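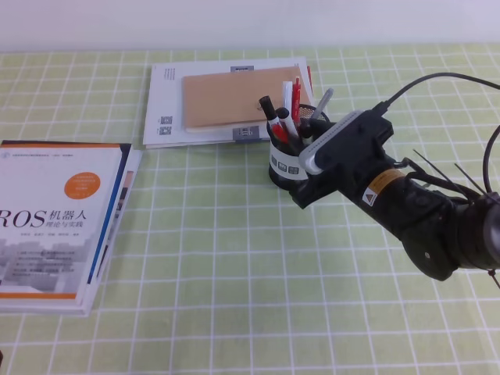 The planner started refusing lift moves on the Testach cell after the July update to the scene tooling. Grasp planning and the close command both return success, then the retreat is rejected at the first waypoint with START_STATE_IN_COLLISION. It happens most with tall items that have things sticking out of the top, such as the pen holder, where the gripper closes around the body and the pens stand up close to the sensor module. Books and boxes plan normally.

Ticket status: open, assigned to Eilif Hedlund
Component: planning scene / attached objects
Severity: medium

Steps to reproduce
1. Start the cell with the default Dahlgren config.
2. Run the pick routine on the pen holder.
3. Wait for the gripper to report closed.
4. Request the retreat, straight up, 90 mm.

Expected: a plan comes back and the arm lifts.
Got: planning fails at once. The log gives the contact pair as sensor_module and object_17.

Log notes

09:40. Checked the joint states at the moment of failure. They match the controller, so it isn't a stale start state. Restarted the planner anyway, no change.

10:15. Turned off the depth map updates before the grasp. Retreat plans fine. Turned them back on, fails again. So the trouble comes from the perception side and the planner is only reporting what it has been given.

10:50. Saved the point cloud and looked at the cluster for object_17. It has 1,428 points. The cylinder is fitted well enough, but the clustering has taken in the pens, and the box drawn around the lot reaches up into the sensor module. The old version fitted a cylinder only and dropped the rest, which was wrong in its own way but never tripped this check.

11:30. Tried making the padding smaller in the config. It went from failing every time to failing most of the time. Put it back. I don't want to run with less padding near the books.

13:05. Found that attach_object is called with an empty touch_links list if the object type is "cluster". For type "cylinder" it fills in the fingers and the sensor module. The new tooling labels anything with a mixed shape as "cluster", so those objects never get the allowed contacts.

13:40. Local patch: fill touch_links from the gripper description for every type. Ran the retreat request in simulation against the saved cloud, 17 times with different seeds. All planned. Not yet run on the arm.

Comment from Uvstead support
Thanks for the cloud, we can repeat it here. The empty list is a bug on our side. Please be careful with the patch as it stands — allowing contact with the sensor module for every cluster also hides a real clash if the grasp is too low and something tall is pushed up against it. We would sooner replace the single box with a convex hull per part, so the pens and the body are checked separately.

Reply, Eilif
Agreed. I've limited the patch to the fingers and kept the sensor module out of it. With that change the retreat fails again on the saved cloud, as you'd expect, so it needs your hull work as well. Until then we're pinned to the Wastville branch from before the update, commit 365 on our mirror. Please attach the hull build here when there is one and I'll run it against the same cloud first, then on the arm at low speed.

Left open, waiting on Uvstead.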